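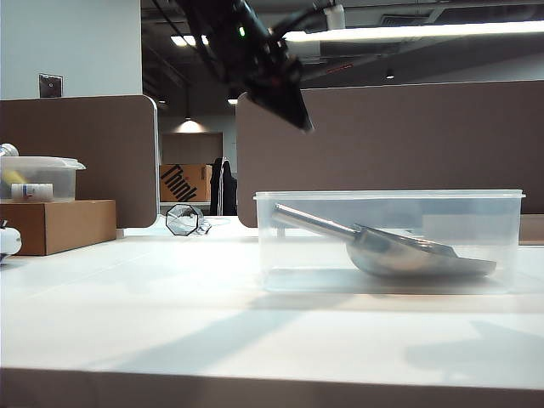
Figure 1. The work table with the clear container and the metal scoop.

Report on the visit to the Rimix open day, Flilcombe
Author: Huỳnh, second-year group

1. Purpose of the visit
In November our course went to the open day of Rimix in Flilcombe. Our task was to observe one station and to write what we learned about handling of simple objects. I chose the station with the scoop, which has the station name Sevska. The tour began at 10 in the morning and we had 46 minutes at the tables.

2. The container
The box is transparent, and this is a difficulty I did not think of before. From the wrist camera the walls are only faint lines and reflections, and the white table shows through them. Our guide explained that the staff keep 148 recordings with this type of box for comparison.

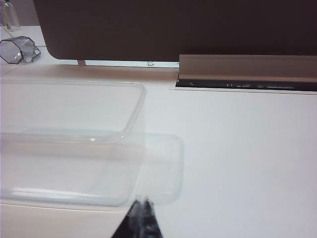

3. The scoop
The scoop is made of polished steel. A shiny surface reflects the lamps, so its appearance changes with every small movement of the arm. The fingers of the gripper are narrow and the handle is round.

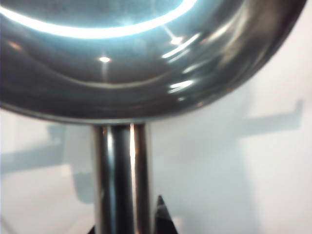

I asked if a rubber handle would be easier. The guide said yes, but they prefer to work with tools which people already have in the kitchen. I think this is a good decision – the result is then more useful outside of the laboratory. 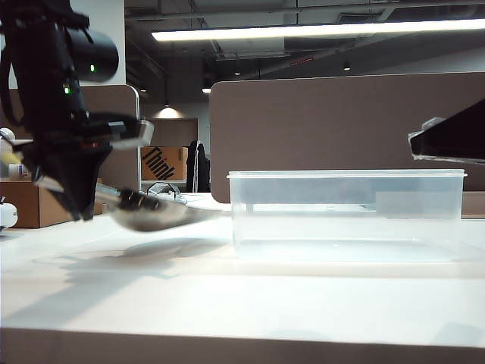 Figure 4. The arm holds the scoop low over the table, beside the container.

4. What I learned
Before the visit I was interested mostly in the motors. Now I want to read more about cameras and reflections, and I will use this subject for my project in the next term.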